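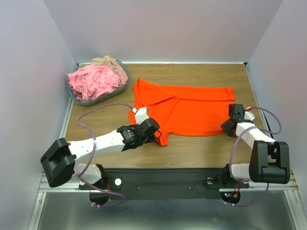 Long-sleeve on the table, one sleeve folded in, the rest still waiting in the basket

Forum > Household > Laundry and Ironing > Folding long sleeves: is the "sleeve first" method any better?

drizzlepeg
24/08/2022
Picture at the top is the stage I want to talk about. Orange-red top laid sideways on the table, collar end to the left, hem to the right, and one sleeve brought down along the far side of the body so the cuff finishes near the hem. This is what the Ploltar folding guide calls "sleeve first". You do the arms before you touch anything else, then bring the sides in, then fold up from the hem.

The guide claims it gives you a flatter stack and fewer creases. I have my doubts. Look at the shoulder where the sleeve bends over. There are diagonal creases there already and the thing hasn't even been folded in half yet. If I do it my old way (sides in first, sleeve going along with the side and then flicked back down) I get one crease at the shoulder and that's it.

Has anyone here stuck with sleeve first for more than a week? I'd like to hear from people who have done it with a full basket and not one nice clean shirt for a demonstration.

mottram_lane
I've done it for years and never knew it had a name. The creases at the shoulder are because the sleeve has been pulled too straight. Let it lie at a bit of an angle and they go.

drizzlepeg
If it lies at an angle then the cuff pokes out past the side when you fold the body, so you have to fold the cuff back as well. That's an extra fold. The guide doesn't count that one, funnily enough.

Tansy Bucket
The guide is trying to sell you a folding board, isn't it? I had the Ploltar board. It's a flappy bit of plastic. Fine for T-shirts, useless for anything with arms, and it lives behind my wardrobe now.

halfpastironing
Going to disagree with the lot of you. Sleeve first is better if your tops go in a drawer standing up on end. The sleeve gives the fold a bit of stiffness down one side and it doesn't flop over. If you stack flat on a shelf it makes no odds which way you do it.

mottram_lane
Mine stack flat and I still prefer it. The pile comes out even.

drizzlepeg
Does it though? With both sleeves down the body you have the body plus two layers of sleeve, and none of that at the neck. My pile leans. By the fourth top it's going one way and I have to turn every other one round.

Tansy Bucket
So turn every other one round. That's what everybody does with towels.

drizzlepeg
I know how to turn a jumper round, thanks. My point is that the guide says you don't have to.

oldgreytwintub
What bothers me more is the basket. Look at it, everything is heaped in. Bright pink thing all wrinkled on top with a corner hanging over the rim, mauve one squashed down the side, something beige behind. You can be as careful as you like with the order of the sleeves, but if the clothes sit in a heap like that for an afternoon you'll be folding creases into creases. Shake them out and lay them flat over a chair back as they come off the line. Then worry about the arms.

halfpastironing
Who has enough chair backs for that? I've got 4 chairs and a family's washing.

oldgreytwintub
Over the banister then.

halfpastironing
I live in a flat.

pegbag_556
I'm with twintub on this, up to a point. I tried both ways one wet weekend, same few tops. The ones that had sat in the basket looked rough whichever way I folded them. The ones I folded straight off the airer looked fine whichever way I folded them. That isn't science but it was enough for me to stop reading folding guides.

mottram_lane
What were they made of? Cotton holds a crease. The stretchy stuff hardly bothers.

pegbag_556
Cotton mostly. One was that Bodau brushed stuff, and it came out well both times, so I suppose that counts against the method mattering at all.

drizzlepeg
This is what I suspected. The fabric does most of it and the guide takes the credit.

Can I ask about the sideways business as well? The guide wants the collar to your left and the hem to your right, and I can't see the benefit. I've always had the collar away from me.

mottram_lane
Less reaching. With a long top pointing away from you, you end up leaning over the table to get the shoulders. Sideways you've got both ends within arm's length.

Tansy Bucket
Depends on the table. On my ironing board the only way is lengthways and I've never pulled a muscle yet.

halfpastironing
I'll give mottram that one. I used to fold on the bed and my back complained. I moved to the kitchen table, turned everything sideways, and it's easier. Might be the height of the table and nothing to do with sideways, mind you.

oldgreytwintub
It's the height.

mottram_lane
It's both.

jernville_jo
New here, hello. We have a Jernville table with a wood-look top and I find it a bit slippery for folding. I do the first sleeve, go to do the second one and the whole top slides towards me. Does anyone put something down first? An old sheet?

halfpastironing
Hello Jo. Tea towel under the shoulder end. Stops it wandering.

oldgreytwintub
Old blanket over the whole table. You can press on it too, if you're quick and don't mind a warm table.

Tansy Bucket
Please don't iron on a blanket on a nice table. I've got a white patch on mine that says otherwise. The Escobar polish was meant to shift it. It did not shift it.

jernville_jo
Tea towel it is, I think!

drizzlepeg
Back to the question – has anyone got a reason to do sleeve first that isn't drawers? I've had "it's tidier", which I don't find, and "I've always done it", which I respect but isn't a reason.

mottram_lane
Speed. Once the arms are in you've got a plain oblong and you can fold it like a tea towel. I can do it while watching something.

drizzlepeg
I can do mine while watching something.

mottram_lane
Then carry on doing yours. I don't know what you want us to say.

pegbag_556
One small thing in its favour. If you get called away halfway through, a top with its sleeves already in can be picked up and put on the pile more or less as it is. Do it your way and stop halfway and you've got a loose arm dangling. I get called away a lot.

drizzlepeg
All right, that one I'll accept. Not enough to change for, but it's a fair point and it isn't in the guide.

I'll do a whole basket each way in September when the thick tops come out again, and I'll put up a picture of both piles. If the sleeve-first one stands straight without me turning any of them round I'll say so.

Tansy Bucket
Can you do one pile on the board as well? You can have mine for the postage.

drizzlepeg
No.

oldgreytwintub
And shake them out first.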